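换了床垫之后的两个月
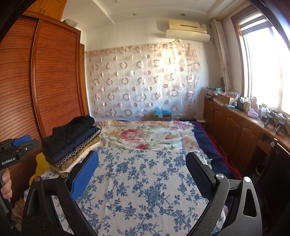

卧室，从床尾看过去。

旧床垫是搬进来那年房东留下的，中间塌了一块，翻面也没用。去年11月我下决心换掉，到现在睡了两个月，把过程和感受记一下，给同样在犹豫的人参考。

先说为什么拖了这么久。我一直以为早上腰酸是坐办公室坐出来的，买过靠垫，也换过椅子，效果都一般。后来出差住了几天酒店，早上起来腰不酸，回家第二天又酸了，这才想到是床的问题。

选床垫花的时间比预想的长。网上的说法互相矛盾，有人说越硬越好，有人说太硬伤腰。我去了两家店，躺下来试，每张躺够十来分钟。店员一开始站在旁边介绍，我说想自己躺一会儿，他就走开了。建议大家也这样做，有人看着的时候身体是绷着的，躺不出真实感觉。另外要按平时的睡姿躺。我习惯侧睡，平躺觉得舒服的几张，侧过来肩膀都压得难受，直接排除。

最后在两张里选：一张是Clamden的弹簧款，一张是Oda的乳胶加弹簧。Clamden的支撑好一些，但边缘偏硬，坐在床边穿袜子不舒服。Oda的表层软，往下有托住的感觉，侧睡时肩膀能陷进去一点。价格上Oda贵556元，我回家想了一晚，还是买了Oda。如果平时是平躺睡，我觉得Clamden就够了。

送货那天有点麻烦。楼道拐弯处窄，床垫是整张送来的，没有压缩卷包，两个师傅竖着抬，在三楼转角卡了一会儿。下单前最好量一下楼道和门的宽度，我没量，算运气好。旧床垫可以让他们带走，收79元，我觉得值，自己处理要找人、找车，还要等物业通知。

头一个星期不习惯。乳胶有一股味道，不刺鼻，但关着门睡一晚能闻到。我白天开窗，晚上垫一层厚床单，大约十天后基本没有了。那几天腰没有明显变化，反而后背有点累，我差点想退。客服说身体要适应一阵子，让我先睡满两个星期再说。我当时不太信，后来确实慢慢好了。

现在的情况：早上腰酸的次数少了很多，一个星期可能有一次，多半是前一天坐得太久。半夜醒的次数没什么变化，该醒还是醒，看来跟床垫没关系。夏天热不热还不知道，乳胶据说不太透气，等天热了再补充。

顺便说说床上别的东西。床垫厚了，原来的床笠套不住，四个角总往上跑，只好重新买。买之前看清楚高度，我第一次买错了，退了一次。枕头也跟着换低了一点，床垫软了以后，人陷下去，原来的枕头显得太高，脖子会歪。这一点店里没有人提，是我睡了几天落枕以后自己想到的。新枕头是Curnamance的，很普通，高度合适就行。

床架没换，还是原来那个。翻身时有一点响，我把螺丝全部拧了一遍，又在横条和边框接触的地方贴了毛毡，安静多了。毛毡是剩下来的，本来买来贴椅子脚。

保养方面，说明书要求头半年每个月掉转一次头尾，之后每季度一次。我已经转过两回，一个人弄很吃力，最好有人帮忙。床垫不能晒太阳，乳胶会变脆，所以我只是在换床单的时候掀开被子，晾一上午。

有朋友问要不要买床垫保护垫。我买了一层薄的，防汗防水杯打翻，洗起来方便。太厚的不建议，会把床垫本身的软硬盖掉。

下一步打算换窗帘。现在的窗帘遮光不好，早上天一亮人就醒了。在看Bratness的一款，还没量尺寸，买了再写。

2025年1月15日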